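Posted in: Kitchen & Larder > Storage and Keeping > Fruit

This site uses cookies to remember your login and forum preferences. By continuing to browse you accept this. [Accept] [Cookie settings]

Thread: Citrus on a plate or in the fridge drawer?

sarnau_pete
I buy small oranges and mandarins in nets and they go soft at the stalk end before we finish them. The kitchen sits at 19 degrees most of the day. At the moment they live on a plate on the table in a single layer. The alternative is the salad drawer, where they keep longer but come out hard and taste of very little. Is there a sensible middle position, or should I simply buy fewer?

Savchuk
Drawer. Loose, no bag, vent open if it has one. Take out tomorrow's fruit the evening before and the flavour problem goes away. Cold fruit tastes of less because it is cold. Nothing has been lost from it.

r_doucette
I disagree with the drawer as a default for mandarins. The skin is thin and already coming away from the segments, so any moisture sitting on it gets in at the stalk scar. In a drawer with lettuce the humidity is high and they go mouldy from that end first. In a cool room on a plate they dry out slowly, which you can see and feel, and you eat the dry ones first.

Single layer matters more than temperature in my experience. In a bowl the bottom fruit carries the weight of the rest and gets no air. The bowl looks fuller and you throw away more.
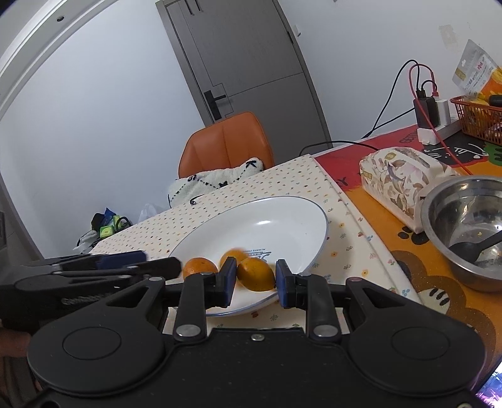

The plate wants to be wide and shallow so the fruit can be spread out. Ours is a white one with a thin blue rim and BAKE and ALWAYS FRESH printed in the middle, which is an optimistic thing to put under a mandarin in April. A shallow slope is fine. If the sides are steep everything rolls to the centre and touches, and one bad fruit will pass mould to its neighbours at the point of contact.

Turn them every couple of days. A patch of skin resting on glazed china does not breathe and you will find the soft spot there.

Savchuk
The humidity point depends on the drawer. Mine has a slider and I keep citrus in one drawer and leaves in the other. I ran a rough comparison over the winter: one net split in half, half in the drawer, half on the worktop. After 12 days the worktop half had two with mould and several with leathery skin. The drawer half had none of either.

r_doucette
What was the worktop half in?

Savchuk
A mixing bowl.

r_doucette
Then you compared a drawer with a bowl. I would expect the bowl to lose.

Clukthorpe
Can I ask about colour while we are here. Some of mine are more yellow than orange and a few have a green or brownish tinge low down. I have been leaving those until last on the assumption that they will ripen. Correct?

Zellville
No. Citrus does not ripen off the tree in the way a pear or a banana does. The skin may change colour a little but the sugar stays where it was. Green on the skin can go with perfectly sweet fruit if the nights were warm where it grew. Brown is a separate matter: press it. Firm and dry is usually a rub mark from the branch or the crate. If it gives, use it that day and cut round it, or bin it if it smells musty.

Leaving them until last only makes them older.

Clukthorpe
Thanks. That explains a disappointing fortnight.

sarnau_pete
Is there any way of judging them without peeling? I have been going by shine.

Zellville
Shine tells you about wax. Go by weight in the hand. Two fruits of the same size, the heavier one has more juice in it. Then look at the stalk end. A small tight button is good. A sunken or damp one goes to the front of the queue.

Savchuk
Agreed on weight. I put a net on the scales when it comes in and average it. Last week's came out at 88 g each. The ones I weighed again before eating had all lost a little, more on the worktop than in the drawer, and I would expect that to hold on a plate as well.

r_doucette
It probably does hold. I don't dispute that the cold slows it down. My point is that people eat what they can see. Fruit on the table gets eaten within the week and the storage question hardly comes up. Fruit in a drawer gets found.

Clukthorpe
Does washing them first make any difference? My mother washed everything the moment it came through the door.

Zellville
Wash before eating or zesting, not before storing. If you must do it on arrival, dry each one with a cloth, including the dimple at the stalk.

sarnau_pete
Right. I will keep a few days' worth on the plate, spaced out, and put the rest in the drawer without a bag. Lettuce moves to the other side. Will report back when the net is finished.

Savchuk
Date the net. You will not remember.

r_doucette
And keep them away from the bananas, wherever you put them.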